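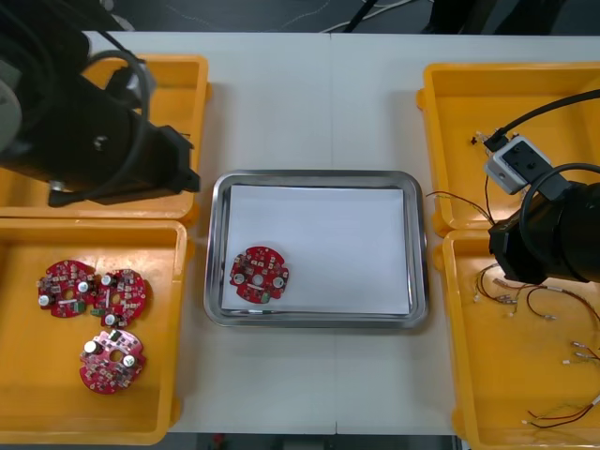 Clearing a Repeated Gripper Stall on a Two-Arm Sorting Cell

Last updated August 2022

Applies to: Kirnard two-arm benchtop cells running Pornivon control software, sorting round circuit boards and loose wire leads from bins to a center tray.

This page covers one fault: the gripper reports a stall on closing, the controller retries, and the arm then moves with a board held by one edge or not held at all. The Burwood line logged 33 of these in June before the cause was found. In most cases the part was still in the bin. In a few, the board was dropped outside the tray and had to be scrapped.

The fault code is 221. Code 142 looks similar in the log but is a communication timeout and has a different fix. Check the code before you start.

Before you begin

Stop the cell with the emergency stop, not the pause button on the screen. Pause holds the arms in position with the drives live, and a pending retry can still close the gripper. Lock out the main switch if you will have your hands in a bin.

An arm may settle slightly when the drives go off. Keep clear of the space under both grippers until they have stopped moving. If a gripper is holding a part, support the part from below and open the fingers with the manual release.

You will need:

A 2.5 mm hex key
Lint-free wipes and isopropyl alcohol
The Stöckli gauge block supplied with the cell
A known good board
An ESD wrist strap

Step 1. Find out which arm faulted

Open the event log and filter on 221. Each entry lists the arm, the bin and the commanded jaw width. If all the entries are from one bin, go to Step 2. If they are spread over several bins on the same arm, go to Step 3. Entries from both arms at the same time usually mean the supply voltage is low, and the power unit should be checked first.

Step 2. Check how the parts are lying

Boards that touch or overlap are a common trigger. The planner picks a grasp on the outer edge of one board, a finger lands on its neighbor, and the motor reaches its current limit before the jaws reach width. The two silver capacitors on each board can also stop a finger if the grasp angle is off.

Wires fail in another way. A crimped terminal caught under a finger pad gives a stall at almost full width, and the wire may then be dragged out with others attached. Look for a lead wrapped around the finger base. Remove it by hand. Do not jog the arm to pull it free.

Spread the parts so that there is a gap between boards, and restart with a single board in the bin. If the fault does not return, reduce the number of boards per load.

Step 3. Check the fingers

Clean both pads with a wipe and alcohol. Close the gripper by hand on the gauge block. The pads should meet the block along their full length. If one pad touches only at the tip, loosen its two screws, seat the pad and tighten again.

Follow the gripper cable from the connector back to the first clamp. The loop must be wide enough to let the wrist turn to both ends of its travel. On the Burwood cell the clamp had slipped and the cable pulled tight at one wrist angle. This loaded the connector and gave false current readings, which the controller took for a stall.

Step 4. Reset the current limit

Go to Gripper, then Limits. The close limit should read 490 mA. Some cells were set higher to hide the fault. Do not do this. A higher limit lets the fingers press on the board components with no alarm raised.

Set retries to zero for the test.

Step 5. Test

Clear all hands and tools from the table, release the emergency stop and home both arms at low speed. Run ten picks with the known good board, one at a time, into the tray. Stay at the stop button throughout.

If 221 appears during the test, note the wrist angle shown in the log and repeat Step 3 at that angle. If the angle is different each time, replace the gripper cable.

When all ten picks finish with no fault, set retries to one. Inspect any board that was in the gripper during an earlier fault before sending it on, and record the cable clamp position on the maintenance sheet.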